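Kaffeeakademie > Über uns > Offene Stellen und Aufrufe

Kategorie: Teilzeit / Aushilfe, Rösterei und Verkostung

Mitarbeiter/in für den Verkostungsraum gesucht (m/w/d), Teilzeit

Savau ist eine kleine Rösterei mit angeschlossenem Verkostungsraum. Wir rösten für Cafés, Büros und für den eigenen Ladenverkauf. Im Raum hinter dem Laden finden die internen Proben statt, dazu Kurse für Endkunden und die Abnahme neuer Rohkaffees. Für die Vorbereitung dieser Termine suchen wir zum nächstmöglichen Zeitpunkt Verstärkung an zwei bis drei Vormittagen pro Woche.

Die Stelle ist neu. Bisher hat Yen-ting Wei die Vorbereitung neben der Qualitätskontrolle erledigt. Seit September laufen die Kurse auch unter der Woche, und damit reicht die Zeit nicht mehr aus.

Aufgaben

Der größte Teil der Arbeit besteht im Abwiegen, Bereitstellen und Abräumen. Für jede Probe werden die Bohnen portioniert, in Gläser oder Tassen gefüllt und auf den Tisch gestellt. Zu jeder Probe gehören ein Schälchen und ein Löffel. Die Reihenfolge steht auf einem Laufzettel, der am Vortag ausgedruckt wird. Wer ihn morgens als Erstes liest, spart sich viel Lauferei zwischen Lager und Verkostungsraum.

Nach der Verkostung wird alles gespült, von Hand nachpoliert und wieder einsortiert. Wir arbeiten viel mit Klarglas, auch mit doppelwandigem. Das verzeiht keine Wasserflecken und keine Scheuerschwämme. Doppelwandige Gläser kommen bei uns nicht in die Maschine.

Dazu kommen folgende Tätigkeiten:

Mühlen ausbürsten und nach Plan einstellen
Rückstellmuster beschriften und ablegen
Wasser für die Aufgüsse vorbereiten, Filterstand notieren
Tische wischen, Spucknäpfe leeren, Geschirrtücher wechseln
Bestand an Schälchen, Löffeln und Filterpapier im Blick behalten und Nachbestellungen melden
an Kurstagen Gäste empfangen und Jacken abnehmen

Gelegentlich helfen Sie im Laden aus, wenn dort jemand ausfällt. Kassieren müssen Sie nicht können, das zeigen wir Ihnen.

Der Arbeitsplatz

Der Verkostungsraum hat Tageslicht von einer Seite und eine Spüle mit zwei Becken. Gearbeitet wird im Stehen. Auf dem Tisch steht nur, was für die laufende Probe gebraucht wird. Taschen, Telefone und Getränke bleiben im Nebenraum. Parfüm, stark riechende Handcreme und Rauchen vor dem Dienst passen nicht zu dieser Arbeit, das sagen wir lieber gleich. 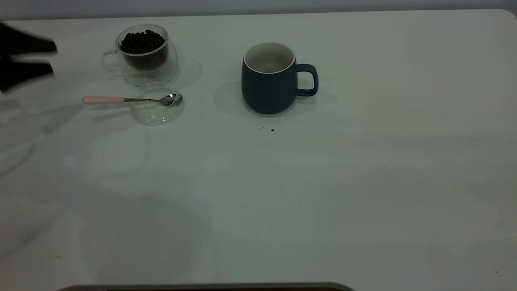 Ganze Bohnen im Glas, davor Schälchen und Löffel mit rosa Stiel.

Die Bohnen werden immer zuerst ungemahlen angesehen. Beurteilt werden Farbe, Bruch und Gleichmäßigkeit der Röstung. Erst danach wird gemahlen, Probe für Probe, mit einem kleinen Spülgang der Mühle dazwischen. Fehlbohnen kommen in das Schälchen und werden auf dem Bogen vermerkt. Welche Fehler es gibt und wie man sie erkennt, lernen Sie in den ersten Wochen bei Fung-ping Peng, zuständig für den Einkauf der Rohkaffees.

Für die Kurse decken wir etwas anders ein als für die internen Proben. Die Gäste sollen die Bohnen selbst in die Hand nehmen können, deshalb stehen dann mehrere Gläser mit verschiedenen Röstgraden nebeneinander. Nach dem Kurs werden die angefassten Bohnen aussortiert. Sie gehen nicht zurück in den Verkauf.

Was Sie mitbringen sollten

Sorgfalt im Umgang mit Glas und Waage. Wir wiegen auf ein Zehntelgramm, und ein Fehler beim Portionieren fällt spätestens in der Tasse auf. Eine Ausbildung in der Gastronomie ist nicht nötig. Erfahrung in einer Küche, einem Labor oder einer Bäckerei hilft. Sie sollten Listen führen können, ohne dass jemand danebensteht, und Deutsch so weit beherrschen, dass Sie Laufzettel lesen und mit Kursgästen sprechen können. Englisch ist nützlich, ein Teil der Lieferpapiere kommt auf Englisch.

Sie müssen keinen schwarzen Kaffee mögen. Probieren sollten Sie ihn aber, sonst wird die Einarbeitung schwierig.

Die Rohkaffeesäcke bewegt das Lager. Kisten mit Geschirr und die Wasserkanister tragen Sie selbst. Eine Belehrung nach dem Infektionsschutzgesetz muss vor dem ersten Arbeitstag vorliegen. Die Gebühr erstatten wir gegen Beleg.

Arbeitszeit und Bezahlung

Beginn ist um 7.30 Uhr, Schluss je nach Programm zwischen 12 und 13 Uhr. Feste Tage sind Dienstag und Donnerstag, der dritte Vormittag wird mit dem Kursplan abgestimmt. Samstagskurse gibt es etwa einmal im Monat, sie werden mit Zuschlag bezahlt. Die Stelle ist zunächst auf zwölf Monate befristet, eine Verlängerung ist vorgesehen. Die Probezeit beträgt 6 Wochen.

Wir zahlen für zwei feste Vormittage pro Woche 635 Euro brutto im Monat, für drei Vormittage entsprechend mehr. Hinzu kommen Kaffee für den Eigenbedarf, Arbeitsschürzen und ein Zuschuss zur Monatskarte. Die Teilnahme an unseren Grundkursen ist kostenlos, der Kursbesuch während der Einarbeitung gilt als Arbeitszeit.

Betriebsferien sind zwischen Weihnachten und dem 6. Januar sowie zwei Wochen im Sommer.

Ablauf der Bewerbung

Bitte schicken Sie uns einen kurzen Lebenslauf und ein paar Sätze dazu, an welchen Vormittagen Sie arbeiten können. Ein Foto brauchen wir nicht. Zeugnisse können Sie beilegen, wenn Sie etwas Passendes haben. Bewerbungen nehmen wir bis zum 30.11.2018 an, per E-Mail über die Kontaktseite, per Post oder im Umschlag im Laden abgegeben.

Danach laden wir einige Bewerberinnen und Bewerber zu einem Probevormittag ein. Er dauert drei Stunden und wird bezahlt. Sie bereiten dabei mit uns eine vollständige Verkostung vor, sehen zu und räumen anschließend mit ab. Bitte tragen Sie geschlossene, rutschfeste Schuhe, lange Haare werden zusammengebunden. Eine Zu- oder Absage erhalten Sie innerhalb von zwei Wochen nach dem Probevormittag.

Fragen zur Stelle beantwortet Yen-ting Wei, am besten nachmittags. Vormittags ist das Telefon im Verkostungsraum ausgeschaltet, dann bitte auf den Anrufbeantworter sprechen und eine Rückrufnummer hinterlassen. Fragen zu Vertrag und Abrechnung gehen bitte schriftlich an das Büro.

Fahrräder können im Hof abgestellt werden. Parkplätze haben wir nicht, zur Bushaltestelle sind es 140 Meter.

© Savau Rösterei und Verkostungsraum | Kontakt | Impressum | Nach oben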